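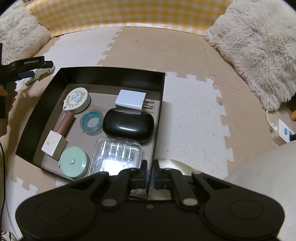

Listas > Infraestrutura > infra-treino > Mensagens

Assunto: Re: Proposta de migrar o cluster de treino para o escalonador Govedex

Respondo por baixo, com cortes. Quem quiser a mensagem completa tem-na no arquivo.

> Boa tarde a todos. Como sabem, estivemos em maio a avaliar o Govedex
> como substituto do escalonador atual. Os resultados são muito
> encorajadores: a ocupação média das GPUs subiu de forma clara e o
> tempo de espera na fila caiu para quase nada.

Fui ler o relatório, incluindo o anexo. Foram 227 trabalhos, todos submetidos pela mesma equipa, quase todos com o mesmo contentor e a mesma configuração. A nossa fila real não tem esse aspeto. Temos trabalhos de oito GPUs que correm quatro dias ao lado de notebooks que alguém abriu de manhã e deixou ligados até à noite. Um escalonador que empacota bem trabalhos iguais é uma coisa que já sabíamos fazer há muito tempo.

Quanto à ocupação: que métrica é esta? Se é a percentagem que o driver devolve, diz apenas que havia um kernel a correr no intervalo de amostragem. Um trabalho parado à espera de uma redução coletiva aparece lá como ocupadíssimo. Gostava de ver amostras processadas por segundo, por trabalho, antes e depois. Se esses números existem, não os encontrei.

> A preempção permite recuperar capacidade de trabalhos de baixa
> prioridade sem impacto para os utilizadores, graças aos checkpoints
> automáticos.

Sem impacto para quais utilizadores? O checkpoint automático guarda o que o framework souber guardar. Metade do nosso código tem estado no carregador de dados que não é serializado em lado nenhum, e retomar nessas condições quer dizer repetir amostras ou saltá-las. Não rebenta, não dá erro, e a curva de perda fica com um degrau que alguém vai passar uma semana a tentar perceber. Já nos aconteceu com o escalonador antigo e ali a preempção era rara.

Há também o custo da escrita. No teste, os checkpoints foram para disco local. Em produção vão para o armazenamento partilhado, o Clondau, que todos sabemos como se porta quando vários trabalhos resolvem escrever ao mesmo tempo. Preemptar 20 trabalhos de uma vez é pedir exatamente isso. Alguém experimentou? No relatório a palavra Clondau aparece uma vez, no diagrama.

> O suporte comercial ficaria a cargo da Mac Carthaigh, que já tem
> experiência com instalações da nossa dimensão.

Pedi a lista de referências. Enviaram-me duas, uma delas só de inferência. Servir modelos e treinar modelos são cargas muito diferentes e a experiência numa não me tranquiliza na outra. A tabela de tempos de resposta também merece leitura atenta: o prazo conta a partir do momento em que eles classificam o pedido, e a classificação não tem prazo.

> A migração pode ser feita em 2 semanas, com uma paragem curta, e os
> scripts existentes continuam a funcionar através da camada de
> compatibilidade.

Foi a parte que testei eu próprio. Peguei nos 114 scripts de submissão que temos no repositório comum e passei-os pela camada de compatibilidade em modo de simulação. A maioria é aceite, é verdade. O problema é o que acontece às opções que ela não conhece: são ignoradas, sem aviso. A afinidade de nós desaparece, os limites de memória por processo desaparecem, e o trabalho arranca na mesma, espalhado por onde calhar. Preferia mil vezes que falhasse logo na submissão.

Nada disto quer dizer que o escalonador atual seja bom. Não é, e a contabilidade por projeto está partida desde que me lembro. Mas a comparação do relatório é entre o Govedex afinado por quem o vende e a nossa instalação tal como está, com a configuração que herdámos. Antes de trocar, gostava que alguém ligasse o backfill no que temos e medisse outra vez. É uma tarde de trabalho – eu ofereço-me para a fazer na partição de testes, se ma derem.

Se a decisão for avançar na mesma, peço pelo menos o seguinte:

- um piloto com a fila real, com utilizadores que não escreveram o relatório;
- um teste de preempção em massa contra o Clondau, com os números publicados aqui;
- a camada de compatibilidade configurada para recusar opções desconhecidas;
- um caminho de regresso escrito e ensaiado antes da paragem.

O grupo do Jillness tem treinos longos a correr até ao fim do trimestre e, que eu saiba, ainda não foi ouvido. Pus a lista deles em cópia.

> Agradecemos comentários até ao final do mês.

Estes são os meus. Os registos da simulação estão na pasta do costume, um ficheiro por script, com as opções descartadas no fim de cada um.

7 respostas | 3 partilhas

Mensagens recentes nesta lista
Quotas no Clondau: limpeza de checkpoints antigos
Re: Versão do driver nos nós novos
NCCL e timeouts em trabalhos com mais de quatro nós
Re: Re: Notebooks esquecidos na partição interativa
Contabilidade por projeto, outra vez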